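The Ceiling at Skovine

1

Birutė Hunt got the job at Skovine because she could read a floor plan and did not mind nights. The building had been a furniture showroom and then nothing for a few years. Now the upper floor was workshops, let by the month, and the ground floor was storage. Her desk was by the freight elevator.

On her first night Algirdas Bite walked her through it. He was leaving in August to live near his daughter and he wanted everything written down before he went. He had a notebook for the doors, a notebook for the alarms and a third one for the lights.

"The lights are the only hard part," he said. "The doors do what they're told."

The big workshop at the end of the hall had a slatted ceiling with the lamps set behind it. Tharindu Liyanage had rented that room since the winter. He paid on time and kept late hours, and he had asked twice for the lights to be left on after ten. The timer shut them off at ten regardless. Algirdas had been coming up the stairs every night to turn them back on by hand.

"Why not change the timer?" Birutė asked.

"I did. It changes back."

She wrote that down in the third notebook, under a line in his handwriting that said the same thing.

2

The timer was a Clokisus, a beige box in the closet across from the workshop. She read the manual at her desk. It was 40 pages long and most of it was about daylight saving. On page 31 it said that a building could have two timers, and that the second one would always win.

So there was a second one. She spent her breaks looking for it. She looked in the elevator room, in the janitor's sink closet and behind the old showroom counter, where she found a box of price tags still on their strings. The top one said 735. She put it in her coat pocket and forgot about it.

After a week she knocked on the workshop door. Tharindu was eating soup out of a jar.

"I need to look at your ceiling," she said.

"Go ahead. Watch the cables."

She stood at the end of the bench and put her head back. The slats were white and very bright, one bank of them to the left and another going off at a slant on the right, with a pale rail under each. She had never looked at them for more than a second before. They hurt a little.

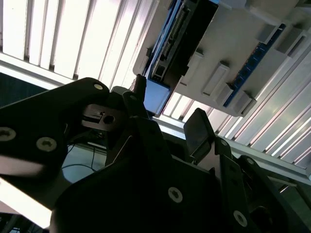
3

"There's a hatch past the second rail," Tharindu said. "I always figured it was for the pipes."

She got the ladder. The hatch was stiff and then it wasn't, and dust came down on her sleeves. Behind it was another beige box with a dial, and a sticker from Jankauskaitė, the electricians who had done the showroom. Somebody had written "do not touch — closing time" on the sticker in pen.

She turned the dial to off. Then she climbed down and they both waited for ten o'clock. Tharindu finished his soup. At ten the lights stayed on.

She called down to Algirdas, who was already on the stairs with his hand on the rail.

"You don't need to come up," she said.

He came up anyway. He stood in the doorway with his cap on and looked at the ceiling for a while. Then he asked her for the third notebook and a pen.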